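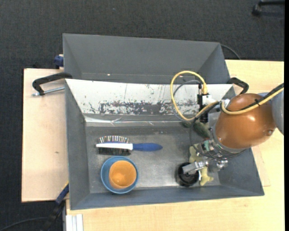 Kiste 1, Greifer mit breitem Finger, Arm von rechts. Hinten die leere Zielkiste.

Thema: Parallelgreifer gegen Sauger, Wühlkiste, Zwischenstand

kantenglaetter schrieb:
Moin zusammen, Januar 2023, und ich mache immer noch dasselbe wie im November: Sachen von einer grauen Kiste in die andere räumen lassen. Ein Kleinkind kann das ohne Kalibrierung.
Der Parallelgreifer von Puken läuft jetzt mit der Steuerung von Loltodeo. 200 Griffe pro Greifer waren geplant, beim Puken bin ich durch. 30 gingen daneben, davon 21 an der Haarbürste. Die liegt gern auf der Seite, und der Planer will sie dann unbedingt am Borstenfeld packen. Der Griff wäre blau, glatt, schmal und frei zugänglich, aber das wäre wohl zu einfach.
Der Sauger von Foduler kommt als Nächstes dran. Hat jemand Werte mit gemischten Teilen?

Momentenkurt schrieb:
Sauger auf Borsten. Viel Spaß. Nimm Popcorn mit.

tilda_k schrieb:
Mich würde eher der orange Becher in der blauen Schüssel interessieren. Zählt das bei dir als ein Objekt oder als zwei? Bei uns hat der Arm jedes Mal die Schüssel mitgenommen, und der Kollege wollte das als zwei Erfolge verbuchen.

kantenglaetter schrieb:
@tilda_k Zwei Objekte, der Becher muss zuerst raus. Kommt die Schüssel mit, ist es ein Fehlgriff. Ich bin da streng, hauptsächlich weil ich die Tabelle selbst ausfülle.

Robles_Fan schrieb:
Ich sage es jedes Mal und sage es wieder: Mit dem Zweifinger von Robles hättest du das Problem nicht. Schmalere Finger, fertig. Mit deinem breiten Blech kommst du neben dem schwarzen Becher doch kaum runter, ohne das gelbgrüne Gummiding mit zu erwischen.

kantenglaetter schrieb:
@Robles_Fan Das Gummiding ist das dankbarste Teil in der ganzen Kiste. Das kann man greifen, wo man will, es gibt nach. Und der Robles kostet in der Konfiguration, die mir angeboten wurde, 1778 Euro. Dafür darf die Bürste gern noch eine Weile liegen bleiben.

Momentenkurt schrieb:
Andere Baustelle: die gelbe Kabelschlaufe am Handgelenk. Die steht ja ordentlich weit ab. Der eine Kabelbinder oben am Gehäuse hilft dir da vorne gar nichts. Würde ich kürzer legen, bevor du dich über den Planer beschwerst.

Iñaki Requena schrieb:
Da bin ich anderer Meinung. Zu kurz ist schlimmer. Wenn Achse 6 voll durchdreht, zieht es dir am Stecker, und dann suchst du zwei Tage einen Wackelkontakt. Lieber großer Bogen und ordentlich Zugentlastung. Dass die Schlaufe mal über die Kistenwand schrammt, überlebt sie.

Momentenkurt schrieb:
Das Kabel überlebt es, die Messreihe vielleicht nicht. Die helle Rückwand ist auch schon reichlich zerkratzt, irgendwas schrammt da also.

kantenglaetter schrieb:
Die Wand war der Greifer, nicht das Kabel. Erste Woche, Kistenmaße falsch eingetragen. Reden wir nicht drüber.

tilda_k schrieb:
Apropos Wand, der glänzende Streifen unten an der weißen Fläche: Hast du da keine Probleme mit der Tiefe? Bei uns hat Klarsichtfolie Punktwolken geliefert, die eher nach Wetterkarte aussahen.

kantenglaetter schrieb:
Doch, Ausreißer, je nach Licht. Ich maskiere die untersten Zentimeter der Wand raus. Blöd nur, wenn ein Teil direkt davor liegt, das grüne hinten rechts zum Beispiel. Dann ist es halb mit weg.

Robles_Fan schrieb:
Oder Streifen abmachen.

kantenglaetter schrieb:
Nach der Messreihe. Mitten drin ändere ich nichts. Die Kisten bleiben auch festgeklemmt, wie sie sind.

Iñaki Requena schrieb:
Richtig so. Und beim Foduler bitte die gleiche Startlage für die Bürste, sonst ist der Vergleich nichts wert. Stell die Ergebnisse auch rein, wenn sie peinlich sind.

Momentenkurt schrieb:
Gerade dann.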